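双腕作業セルの安全確認と作業手順:紙袋への食品詰めを例に

最終更新:2026年3月31日
文責:Gillespie Jardine(Prarkska 自動化技術課)

適用範囲

本ページは、卓上型の双腕アームで紙袋の取り扱いと食品の移載を行う際の、社内標準の運用手順をまとめたものである。対象はDristport拠点の作業セルおよび同等構成のセルとする。柵で完全に隔離された産業用ラインは対象外であり、該当する設備では各拠点の設備安全規程を優先する。

前提となるリスクアセスメントは完了しているものとする。未実施のセルでは、本手順を開始しないこと。アーム、グリッパ、対象物、設置場所のいずれかを変更した場合は再評価を行い、記録票の版番号を更新する。

1. 作業前の点検

電源投入前に次の項目を目視と手触りで確認する。

・ベースの取付板に緩みがないこと。ボルトの合いマークがずれている場合は規定トルクで締め直し、記録票に残す。
・ケーブルが関節の可動域に入っていないこと。余長は肘の外側に逃がし、手首の全回転で突っ張らない長さとする。
・露出した基板の周囲に金属片、水滴、食品くずがないこと。
・非常停止ボタンが作業者の利き手側から届く位置にあること。
・グリッパの指先に欠け、バリ、前回作業の付着物がないこと。

点検後に電源を入れ、非常停止を一度作動させる。両腕が同時に停止しない場合、そのセルは使用禁止とする。片腕のみの停止は故障として扱い、復帰操作を繰り返してはならない。

2. 作業領域の設定

両腕の可動範囲は必ず重なる。重なり部分を「共有領域」として制御側に登録し、一方の腕が対象物を保持している間は、もう一方の進入速度を制限する。Dristportのセルでは、自由空間での手先速度の上限を毎秒1000 mm、共有領域での上限を毎秒40 mmとしている。この値は当セルの評価結果に基づくもので、他のセルへそのまま転用しないこと。

紙袋は卓面の奥寄りに置き、開口部を上に向ける。トレーは袋の横に並べる。袋とトレーの間隔は、手首の最も太い部分が通過できる幅を確保する。手首が上方からトレーを覆う姿勢になる場合は、上からのカメラだけに頼らず、別角度の視点でトレー上の対象物を確認する。

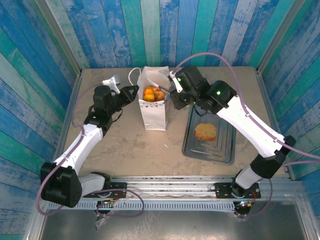

この記事は約5分で読めます

3. 紙袋の把持

紙袋は剛体として扱えない。箱物用の把持力設定を流用すると、袋の口がつぶれるか、側面が裂ける。次の順序で行う。

(1)両腕を袋の左右に移動し、指先を側面の手前で停止させる。
(2)片腕で袋の縁または側面を軽く押さえる。押さえ側の腕は位置制御ではなく力制御とし、上限を超えたら後退させる。
(3)もう一方の腕で持ち手の位置を確認する。紐状の持ち手が開口部を横切っている場合は、先に外側へ逃がす。
(4)開口部が確保されたことをカメラで確認してから移載に移る。

持ち手を指先に引っかけたまま腕を引く操作は禁止する。袋の転倒で最も多い原因であり、中身が入った状態では落下につながる。引っかかりを検知したら両腕を停止し、グリッパを開いてから垂直方向に退避する。

4. 食品の移載

パンのように変形しやすい対象物は、把持幅を先に決め、力は最小値から段階的に上げる。スライスしたパンをトレーからすくう場合、指先を耳の側から入れると崩れにくい。底面に溝のあるトレーでは、溝の向きと指先の進入方向をそろえる。

投入時は袋の縁より高い位置で一度停止し、下降してから離す。袋の中に先に入れた品がある場合は、その上端の高さを測り直す。前回の高さを使い回すと押しつぶしが起きる。

試験用の食品は試験専用とし、終了後に廃棄する。喫食を前提とする工程では、食品に触れる部品の材質と洗浄方法について別途承認が必要である。

5. 停止と介入

作業者が手を入れてよいのは、両腕の停止を確認し、操作権をロックした後に限る。表示灯の色だけで停止を判断しないこと。表示の意味は機種と設定によって異なるため、必ず操作画面の状態表示と照合する。

卓面に紙片などが落ちている場合も同様に、停止とロックを行ってから取り除く。動作中に工具や棒で払う行為は、介入手順の違反として記録する。

6. 記録と保守

1回の試行ごとに、開始時刻、終了時刻、停止の有無、停止理由を残す。停止理由の欄に「不明」と書いた場合は、同じ勤務時間内にログを確認して更新する。Arain拠点での集計では、73件の停止のうち大半が持ち手への引っかかりとケーブルの干渉であった。

グリッパの指先は把持回数およそ2000回を目安に点検し、摩耗があれば左右一組で交換する。片側だけの交換は把持中心のずれを招くため認めない。交換後は原点確認を行い、空の紙袋で低速試行をしてから通常運用に戻す。

改訂履歴

3月改訂:共有領域の速度制限を追記。持ち手の処理を第3節に移動(Eusebio Iglesiasの指摘による)。
次回改訂予定:Tiltesov拠点のセル構成を適用範囲に追加。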